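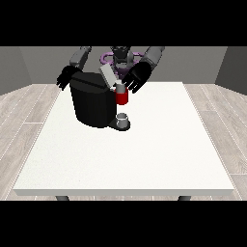 Suelo laminado Televard Gris Claro

Referencia de catálogo: Bestanville, línea interior
Formato: lama con sistema clic
Venta: por cajas completas
Disponibilidad: bajo pedido, 6 días laborables

Llevamos una temporada vendiendo el Televard y conviene decir para qué sirve y para qué no, porque el folleto del fabricante promete bastante más de lo que vemos en obra. El folleto habla de un suelo "para toda la vida". La garantía que firma Bestanville es de 5 años en uso doméstico y de 2 en uso comercial. Que cada cual saque sus cuentas.

Lo que sí hace bien

El clic encaja a la primera si el soporte está plano. Kanini Biwott, que nos monta la mayoría de los pedidos de esta línea, lo coloca sin taco en tramos largos y solo tira de palanca en la última fila. El tono es bastante estable entre cajas de un mismo lote. Entre lotes distintos ya no lo aseguramos: pida todo junto y guarde una caja cerrada por si hay que cambiar lamas más adelante.

La superficie mate disimula el polvo mejor que los grises oscuros. Las pelusas se ven igual.

Lo que dice el folleto y lo que decimos nosotros

"Resistente al agua." Resiste una salpicadura que se seca pronto. Un charco que se queda la noche debajo del frigorífico acabará hinchando el canto, como en cualquier laminado con núcleo de fibra. En baños no lo vendemos, aunque nos lo pidan con la garantía en la mano. Para baño tenemos el vinílico Trikent, más caro y menos agradable al pisar descalzo.

"Insonorizante." El ruido lo quita la base, y la base se paga aparte. Con la espuma más barata el suelo suena a hueco. Recomendamos la Erraji de corcho. Ganamos menos con ella que con la otra, por si alguien sospecha.

"Antirrayas." Aguanta sillas con fieltro y un perro tranquilo. Arrastrar una lavadora deja marca. Lo hemos comprobado con la nuestra.

"Instalación en una tarde." Una habitación vacía, cuadrada y sin radiadores, puede ser. En un piso antiguo con las paredes torcidas cuente con el fin de semana entero y con repetir algún corte.

Antes de pedir

Mida la estancia y añada el desperdicio. Si piensa colocarlo en diagonal, añada más. El comercial de la marca le dirá que con lo justo llega; luego falta media fila y hay que esperar otro envío, con el riesgo de que venga de otro lote.

Compruebe el nivel del suelo existente con una regla larga. Los desniveles se corrigen con pasta antes de colocar, nunca doblando la espuma en las zonas bajas.

Deje las cajas tumbadas y cerradas en la habitación 48 horas antes del montaje. Junta perimetral libre en todo el contorno, también en los marcos de las puertas, que es donde la gente se la salta.

Compatible con calefacción radiante por agua según ficha. Con la eléctrica preferimos no comprometernos hasta ver la ficha del emisor.

Muestras

Enviamos una lama cortada por correo. Cuesta 6 euros, que se descuentan del pedido. Mírela en su casa, junto a la ventana y también de noche con la luz encendida: este gris tira a azulado con bombillas frías y a beige con las cálidas. Elegirlo por pantalla nos parece mala idea y así lo decimos en la tienda.

Devoluciones

Cajas sin abrir, 60 días desde la entrega, portes por cuenta del cliente. Cajas abiertas, no. Si una caja llega golpeada, anótelo en el albarán antes de firmar; después el transportista se desentiende y la reclamación se alarga.

Opiniones de clientes

Adel Farouk
Salón y pasillo. De aspecto, bien. Lo de "antirrayas" me lo creí a medias y acerté, ya tengo una marca junto al sofá. La base de corcho sí se nota con el vecino de abajo. Le faltaría un rodapié del mismo tono, el que ofrecen a juego es más claro.

Respuesta de la tienda: cierto lo del rodapié. Lo hemos reclamado a Bestanville y de momento nos contestan que "es el mismo color". Si lo quiere lacado a medida, pregúntenos por el mostrador.

Productos relacionados
Base de corcho Erraji
Vinílico Trikent para zonas húmedas
Perfil de transición en aluminio
Kit de reparación con cera, tonos grises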